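Moving a Reading Group's Library Between E-Reader Formats: Project Report
Digital Publishing Elective, 10 Apr 2019 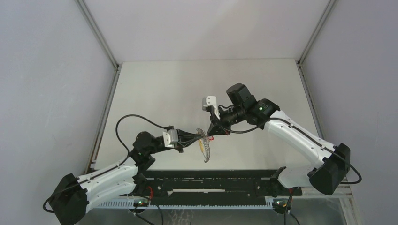 Our reviewer Gebru asked in the first comment on the draft why we didn't just leave every book in the format it came in and let people install two reading apps. Fair question! It got us to rewrite the whole first half, so the answer goes first now: with two apps the notes, bookmarks and reading positions end up in two places, and the reading group we worked with wanted them in one.

What we set out to do

The Plerkoria reading group shares a collection of public domain and openly licensed ebooks. Some are EPUB, some are MOBI, and a good number are PDFs made from old scans. We wanted to turn all of it into clean EPUB files that open well on a phone, a tablet and a dedicated e-reader, with the table of contents working and the italics still in place. None of the books had copy protection, so we never had to deal with that.

The full collection has 2688 titles. We had one term, so we picked a sample of 500 and tried to keep the mix of formats close to the mix in the whole library. Poetry was included on purpose (we were warned it would be painful, and it was).

How we worked

We wrote a small batch script called Statora that takes a folder of books, sends each one through an open source converter, and then checks the result. The checking part is what we're proudest of. It opens the new EPUB, compares the chapter headings with the ones in the source, looks for images that went missing, and writes a line to a log. If something looks wrong the book goes into a "look at me" folder and one of us reads through it by hand.

The first version of the script was a mess. It stopped dead on any file name with an accent in it, and we lost most of an afternoon before we saw that the log had simply ended at a French novel. After we fixed that it ran all the way through, and watching the log scroll by without an error was a great feeling.

What we found

MOBI to EPUB was the easy part. The two formats are close relatives, and apart from some doubled blank lines the books came out looking the way they went in. Footnotes were better than we expected, with links going both ways.

PDF was another story. A PDF knows where each letter sits on the page but often has no idea what a paragraph is, so the converter has to guess. It guessed badly on page headers, which turned up in the middle of sentences, and on words hyphenated at the end of a line. We added a cleanup step that removes any short line repeated on page after page, and that took care of most of the headers. The hyphens we only half solved. "Re-enter" lost a hyphen it needed and "some-thing" kept one it didn't.

In the end 45 books landed in the "look at me" folder. Most were PDFs, plus nearly all the poetry, where line breaks had been joined up into prose. One cookbook had its ingredient tables flattened into a single long paragraph, and we retyped those tables ourselves over two evenings. We learned a lot about pickling.

Covers and metadata

We hadn't planned to spend time here, but it made a bigger difference to readers than anything else we did. Author names were stored first name first in some files and last name first in others, so the same writer showed up twice on the shelf. We settled on one style and had Statora rewrite the sort field. Missing covers got a plain one with the title in large type. The group at Plerkoria liked these so much that they asked for them on books that already had covers!

What we would do next

We'd love to run the rest of the library. Before that, the poetry problem needs a proper fix, maybe by letting the script spot short uneven lines and leave them alone. We also want to test on older e-readers. Ours was a borrowed Groltton, and it was slow to open any book with large images, so shrinking pictures during conversion is next on the list. The log format could use some work too, as it's readable to us and probably to no one else yet.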